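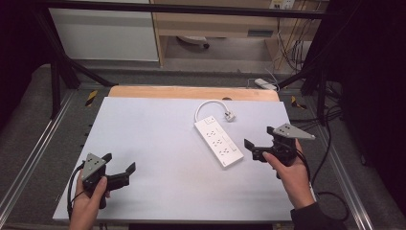
Sun 31 July

I've finally done it. After three summers of talking about it I have a proper corner of the house for bread, and I've spent the whole weekend in there with flour up my arms, grinning like a fool.

It used to be the cupboard under the stairs plus a bit of the hallway. There's now a shelf at elbow height, a deep drawer for tins and a gap underneath where the flour bin rolls in and out (I found the wheels in the shed, they're off an old tea trolley). It's tiny! I can touch both walls without moving my feet. But everything is where I want it, and for the first time I'm not clearing the post off the kitchen worktop before I can weigh anything out.

Most of what I know I learnt from an old paperback by Aurélien Texier, which I bought at the Rikley book fair for the cover and then read in two evenings. He spends 40 pages on water before he lets you anywhere near an oven. I was cross about it the first time through. Now I think it's the best part of the book, and my copy falls open there, all stuck together with dried dough.

The big change this year has been going slower. I used to want a loaf on the table by lunch, so I'd put in plenty of yeast and stand the bowl somewhere warm, and I got bread that was fine on the day and dull by the next morning. These days I mix in the evening, leave the dough in the fridge for 12 hours and bake when I get up. Same flour, same tin, same slightly wonky oven, and the taste is miles better. It's nuttier, somehow, and the crust sings when it comes out. If you've never put your ear near a cooling loaf, please do! 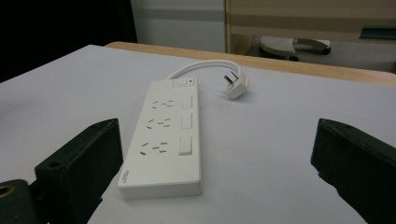

My everyday recipe, for those who asked after the last post, is 500 grams of strong white flour with a good handful of rye thrown in. I don't weigh the rye, sorry. Salt, a spoonful of starter, and enough water to make it a bit stickier than feels sensible. Fold it a few times while you're watching something on telly, with wet hands, then cover it and go to bed.

The flour I'm mad about at the moment comes from Delorme, a little mill on the road out to Fleltum. You ring a bell and wait, and sooner or later somebody comes out dusted white from head to foot and asks how many bags. Their rye smells of hay. I came home with far more than I'd gone for and had to wedge one bag behind the passenger seat.

Not everything has gone well, mind. Last week I tried a walnut loaf and forgot the salt, and you'd be amazed how sad a walnut loaf can be without it. We had it toasted with very salty butter and it went in the end. I also still can't slash a loaf neatly. Mine open up along one side like a badly packed suitcase, and I've tried a razor, a bread knife and the kitchen scissors. The scissors were the best of the three, oddly, and they give you lovely little spikes along the top.

Next up is a plaited loaf for the Drernerau fête in September. My neighbour has won the bread table there two years running with the same plain tin loaf, and it's a very good tin loaf, so I'm not expecting to beat her. I'd just like mine to hold its shape between our front door and the marquee. I'll put up the plaiting notes once I've had a couple of practice goes, and if anyone has a trick for stopping the ends coming undone, leave it in the comments.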